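Kitchen testers wanted for the Paklow gripper kit - Cludham workshop, paid
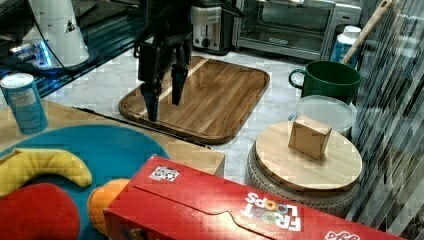 The Paklow over a chopping board, with the toaster and the toaster oven behind.

Hello! I'm Vratislav Lukáč and I look after home trials at Nivau, where we make the Paklow, a gripper kit that's meant to do small fetching and tidying jobs in a normal kitchen. We've poked and prodded it ourselves for months and I badly need some fresh people to have a go at it (my colleagues are far too polite to it by now).

You don't need to know a thing about robots. If you can put the shopping away you're more than qualified. What I'd like is people who'll ask it to pick up a mug or move a cereal box, then tell me in plain words what annoyed them. Left-handers very welcome - we're short of you.

Each tester does 2 sessions in October, both at our Cludham workshop, and gets £159 once the second one is finished. I've got 13 places. Sessions start at 10am and you'll be away by lunch. Tea is free, biscuits depend on whether Lorne Kowalchuk has been in before you.

You must be over 18 and happy to have your voice recorded while you give instructions. Please wear closed shoes and tie back long hair. We're up one flight of stairs and there's no lift, I'm sorry to say, so ring first if that's a problem and I'll see if we can use the ground floor at Michalík next door.

To apply, send me a few lines about your own kitchen and which job in it you'd hand over tomorrow. Put "Paklow 551" in the subject so it lands in the right folder. I read them all myself and I'll write back either way, usually in the evening.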